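我们机器人社的年终长帖来了!去年写了八条就被催着去搬桌子,今年我提前泡好茶,慢慢发。不感兴趣的朋友可以先静音我一晚上 🙏

1/
先交代一下背景。我们社从九月开学开始做一个项目,名字叫 Grirbridge,目标很朴素:让一台桌面机械臂学会收拾桌子。不用手写轨迹,全靠人拿着手持夹爪一遍一遍示范,再拿示范去训练策略。

2/
名字是大二的同学起的,原本想打 Gripbridge,建仓库的时候手滑了。等发现的时候已经有一堆脚本引用这个路径,改起来太痛苦,就这么叫下来了。现在念顺口了,居然觉得还挺好听。

3/
带我们的老师是 Marlies Gasser,教控制课的。第一次开会她只问了一句:“你们打算怎么知道它学会了?”全场安静。我们准备了一大堆关于模型的幻灯片,一页评测都没有。

4/
所以第一个月基本没碰模型,全在写评测规则。什么叫“杯子放好了”?杯口朝上算不算?离目标位置差两厘米算不算?吵得特别凶,群聊记录往上翻都翻不到头。现在回头看,那是整个学期最值的几次争吵!

5/
最后定下来的规则很土:4 个任务,每个任务有固定的初始摆法,贴胶带做记号,换人来摆也能摆成一样。任务分别是放杯子、叠布、把笔插回笔筒、把瓶子挪到托盘上。叠布是我提的,后来被全组记恨到期末。

6/
然后开始采数据。采数据这件事,听上去是体力活,做起来也确实是体力活,但是里面的门道真的多。拿夹爪的手不能太快,快了画面糊;也不能太慢,太慢了策略会学到你的犹豫。对,它真的会学你犹豫!我们有一版模型到了杯子跟前就停住,左晃一下右晃一下,跟我本人示范的时候一模一样。

7/
新人上手我们有个小流程:先看老队员做五遍,然后自己空手比划,再拿夹爪做一轮不录的,最后才开始录。有人嫌啰嗦,跳过去直接录,结果那一下午的数据全都得重来。那个人是我。

8/
标定是另外一个大坑。每次开工之前要把标定码方块在镜头前面转一圈,让系统认清楚自己在哪儿。九月的时候我们经常忘,录完两个小时才发现坐标系飘了。后来改成两个人搭档,一个拿方块一个拿夹爪,互相盯着,流程没走完谁也不许喊开始。

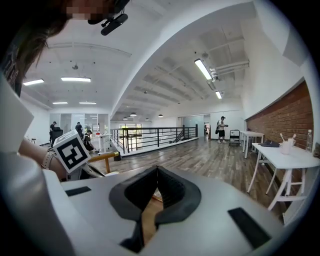

9/
搭档制还有一个意外的好处,就是大家聊天变多了。以前各自埋头干活,现在一轮标定的工夫能把这周的课、食堂新菜、谁的代码又没提交全聊一遍。社里气氛比上学期好太多,有两个原本打算退社的同学留下来了,现在一个管数据一个管评测,缺了谁都不行。

10/
说说数据量。到学期末,清洗之后能用的示范一共 1120 条。我知道跟大实验室没法比,人家可能一个星期就采完了。但这每一条都是我们自己录、自己看回放、自己打标签的,随便抽一条出来,我差不多能听出是谁在旁边喊“停停停”。

11/
其中叠布占了 313 条。比例高得离谱,原因就是它太难了。布这个东西没有固定形状,每次抓起来都不一样,角还会自己卷回去。中间一度有人提议把布换成硬纸板,被 Gasser 老师一票否决,她说那就改叫叠纸板任务好了。

12/
清洗也讲两句,因为问的人多。我们分三步:先用脚本把丢帧严重的筛掉,再由采集的人自己看一遍,最后换一个人交叉看。交叉看特别重要,自己看自己的示范总觉得“这个也还行吧”,换个人一看,夹爪都没合上就抬起来了。

13/
看回放的界面是我们自己写的,叫 Bivari,左边放视频,右边画夹爪开合和位姿曲线,键盘按一下留、按一下删。写它的同学本来只想练练前端,结果成了全社使用率最高的软件,现在谁提新功能都得排队。下学期整理一下打算开源,文档目前只有半页,求轻喷。

14/
然后是训练。第一版模型跑出来那天晚上我记得特别清楚,机械臂稳稳当当伸过去,张开夹爪,在离杯子还有一拳远的地方合上,举起一团空气,端端正正放到了目标位置。动作之优美,全场起立鼓掌 😂

15/
查了三天。问题出在时间戳,图像和位姿差了一小截,人眼看回放看不出来,模型老老实实全学进去了。修完以后用同一批数据重新训练,放杯子任务当场就成了。那一下大家叫得楼下都听得见。

16/
这里给同样在做学生项目的朋友提个醒:同步问题请第一周就查!方法特别简单,对着屏幕上的秒表录一段,再猛地晃一下夹爪,看画面里的运动和曲线上的尖峰对不对得上。十分钟的事,我们拖了两个月。

17/
第二个教训是换环境。我们前期都在同一张桌子、同一个时间段录,模型在那张桌子上表现得像个老师傅,挪到窗边立刻变成新生。后来定了规矩,每周换位置,白天晚上都要录,桌上允许出现杂物。成功率先掉了一截,大家心里挺慌的,数据补上去以后才慢慢爬回来。

18/
第三个教训是关于人的。不同的人示范风格差好多!有人习惯从侧面抓杯子,有人非要从上面下去,两种混在一起,模型有时候会折中一下,从斜上方四十五度戳过去,杯子直接倒了。后来我们统一了抓取方向,写在白板上,谁画得不一样谁请奶茶。

19/
期末展示那天每个任务要现场连做好几轮,桌子由观众来摆。放杯子和挪瓶子很顺利,插笔掉了一次,它自己又去捡起来插回去了!我们从来没有专门教过捡笔这一步,翻数据才发现,有几条示范里的人自己手滑掉过笔,当时差点被清洗掉。还好留下了。

20/
叠布呢,做成了一次,就一次。叠得歪歪的,一个角露在外面,可是我们几个在台下激动得不行。Gasser 老师走过来看了看,说按你们自己写的规则,这个算成功吗?翻规则,角露出来不超过三厘米算成功。拿尺子量,两厘米半。过了!!

21/
隔壁 Pandey 队也特别厉害,他们做的是小车送件,在走廊里绕着人走,遇到门槛还会减速。展示完两边的人凑在一起聊到很晚,初步说好下学期试试合作:他们的车把东西送过来,我们的机械臂接着收拾。接口怎么定还没谈拢,光是托盘高度就讨论了一顿饭的时间。

22/
说到下学期,计划先放出来,免得自己赖账。一个是参加 Drisura 学生挑战赛,规则刚看完,有一道题是在陌生桌面上收拾餐具,跟我们方向很合。另一个是把双手采集做起来,叠布这件事一只手实在太憋屈了,人自己叠衣服也不会只用一只手呀。

23/
也在招新!不要求会写代码,真的。这学期采数据最稳的同学是学古籍修复的,手又轻又准,她录的示范几乎条条能用,我们训练的时候会给她那部分单独起个文件夹。会写代码的当然也欢迎,会修三维打印机的请立刻私信我,我们那台已经罢工两回了。

24/
有人在评论里问花了多少钱。机械臂是学院的,夹爪外壳自己打,大头是手指上的橡胶垫和各种螺丝。橡胶垫消耗得很快,磨光滑了就抓不住杯子,这个学期一共申请了 200 块的耗材费,用得干干净净,最后一包螺丝是从旧项目上拆下来的。

25/
还有人问零基础要多久能跟上。我自己去年进社的时候连四元数是什么都不知道,看着代码里四个数发呆,以为多写了一个。大概认真跟一个学期,评测、采集、训练各轮过一遍,就能自己独立跑完一个小任务了。卡住了就在群里问,我们群里回消息最快的时间段是半夜一点,这个习惯不好,但是很好用。

26/
推荐一下入门的顺序,纯个人经验:先选一个特别特别小的任务,比如把一块积木从左边挪到右边;录五十条;训练;看它失败;再去看数据。走完这一圈学到的东西比我看一个月论文都多。论文也要看,但是带着一肚子问题去看,感觉完全两样。

27/
今天是 12/26/25,社里的人大部分还没走,下午又录了一小批叠布(没错,还在叠)。新来的同学第一次拿夹爪,紧张得手心冒汗,录到后面越来越顺,走的时候问明天能不能再来。能啊,当然能!

28/
采集流程的检查清单我整理好了,明天发在这条下面,想要的可以先蹲一下。评测规则的完整版也一起放,里面关于“什么叫放好”的定义有整整一页,欢迎来挑刺。茶喝完了,去给硬盘做备份。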